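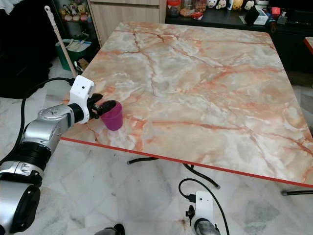 Table Attendants Wanted at the Caseck Tea Rooms

Search this site Go

We've served tea and cake at Caseck for 35 years, and this spring we brought in a two-armed robot from Castari to help with the cups. We'd love to find 6 friendly people to work alongside it, because the job has changed and we want folks who'll enjoy the new shape of it!

Our attendants used to spend most of a shift setting out and picking up. Now the arms take on a share of that, one plastic cup at a time, and you'd be out among our guests more (chatting, taking orders, finding the good chair for somebody's grandmother). You'd also keep an eye on the robot, press stop when you need to, and tell us plainly when it's getting in your way. Everyone on the present crew kept their hours when it came, and they helped decide which tables it works at.

No experience with machines needed. We'll train you at our Samonte branch, on paid time, and there are 62 shifts to share out each month, mornings and afternoons.

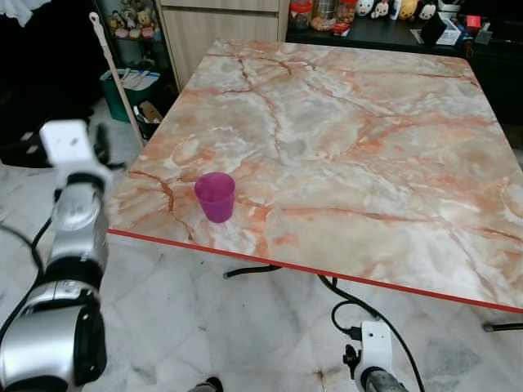 Will I be blamed if the robot drops something?
Breakages by the robot go in the shop's log and never come out of anyone's pay or tips.

To apply, drop a note in at 898 Pendow Road, or stop by before noon and ask for the application form.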